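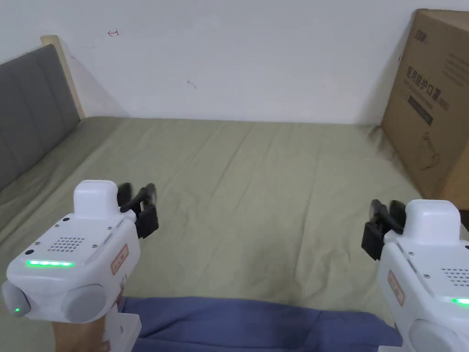 September, late evening

Finally, finally did the bedroom! I've been putting it off since we moved into Restholm, and this morning I woke up with so much energy that I started before coffee. Bed first, always. I love a bed with nothing on it but the sheet, pulled out toward that plain white wall, and the pale color makes the whole room feel like it can breathe. Then of course the clothes come out. The dark blue thing was lying there all rumpled and I thought, right, you're first. I've been trying the way Vira folds (sleeves in, then thirds, then stand it up) and I'm getting so much better at it. My first few looked like dumplings.

By lunch I had done 4 drawers and the shelf over the radiator. Kevin called in the middle of it to ask about the ladder and I talked his ear off about socks, poor man. He wants his ladder back by the weekend. Must remember. 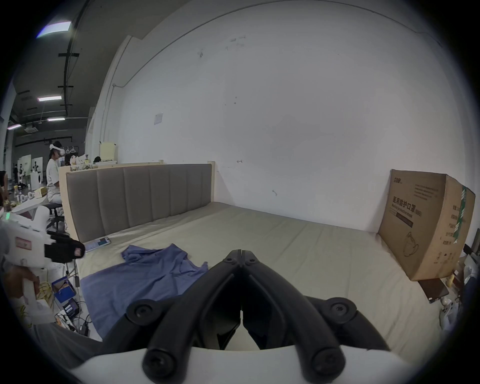
The boxes are the next thing. I kept every good strong one from the move and now they're worth gold, because winter stuff can go in them and up on top of the closet. Sweaters in one, the spare blankets in another, and Knut's old ski things in the biggest if he ever tells me whether he wants them. I wrote on the lids in thick marker this time! Last year at Lanside we opened 8 boxes looking for one scarf.

Gave away a whole bag too. The green coat went in and I didn't even feel bad, well, a little. Shota is picking it up tomorrow with his sister's car.

Still to do: the drawer that sticks, the wall (a few scuffs, I think a damp sponge will get most of them), and find out where the other pillowcase went. Back hurts. So happy. I keep walking in just to look at the drawers. Clean pajamas and bed by 10, I swear.

Recent entries
The drawer that sticks
Soup for 6 and only four chairs
Rasmus and the bicycle pump
Last night at Lanside
Learning to fold from Vira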